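The Toast Years

I ate breakfast standing up for most of my thirties. Coffee in one hand, something from a wrapper in the other, keys already in my pocket. Then my knee gave out last August, I was stuck at home for weeks, and I rediscovered toast. Plain, boring, wonderful toast!

My neighbor Toshiko Kikuchi gets the blame for how far it went. She came over with half a loaf from Eskildsen, the bakery on Rulside (get there before nine or forget it), and watched me try to brown it under the broiler. The next day she marched me to a secondhand store and made me buy a toaster. I've been a two-slot person ever since. Four slots is a commitment, and it eats the counter.

Shape matters more to me than I'd like to admit. I love a toaster with rounded corners and a creamy white finish, the kind that looks friendly at seven in the morning. And I want a real plate next to it, never a paper towel. Pale green is my favorite under toast, it makes all that gold and orange look even better.

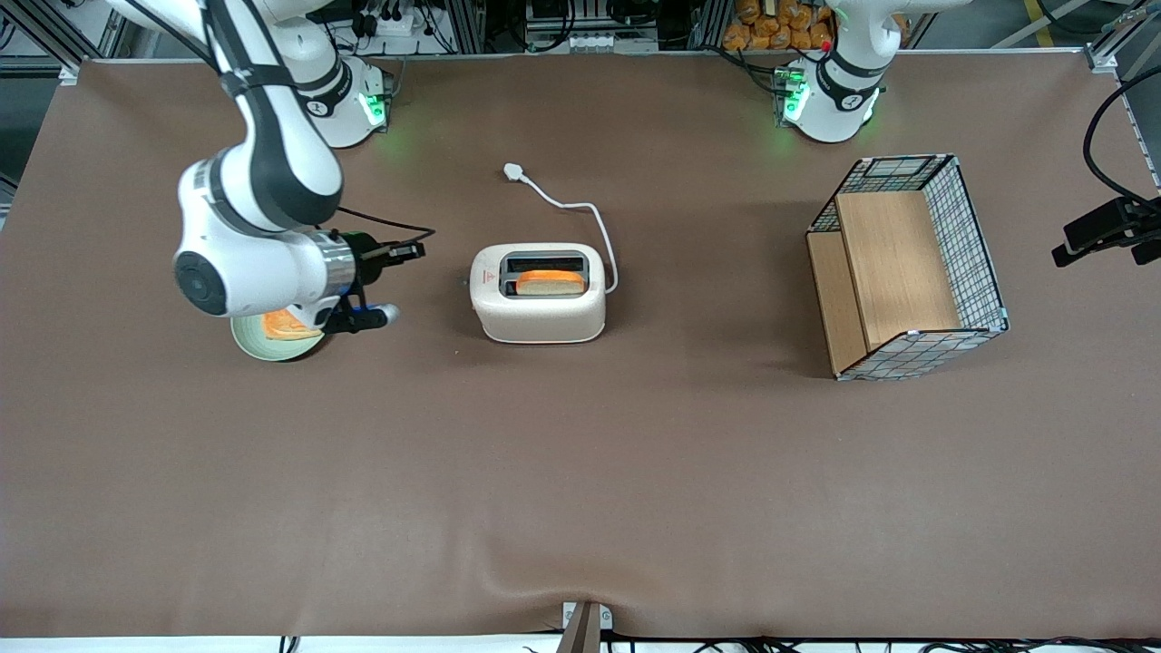 Where it all lives

My kitchen has 85 square feet of floor and one decent outlet, so the toaster gets unplugged and moved a lot. I've gotten fond of wire baskets for this. The crumbs fall straight through (okay, onto the shelf, but still) and you can see what you own. Mine is meant for jam, a butter knife and the good honey.

I do have rules. Slice the bread thick, thicker than you think. Butter goes on the second it pops, all the way to the crust. Empty the crumb tray on Sundays, or whenever the kitchen starts to smell like a campfire.

Toshiko still drops by with bread, and she still takes the heel for herself. I've stopped arguing. She likes it nearly black, with a little salt, and she eats it over my sink.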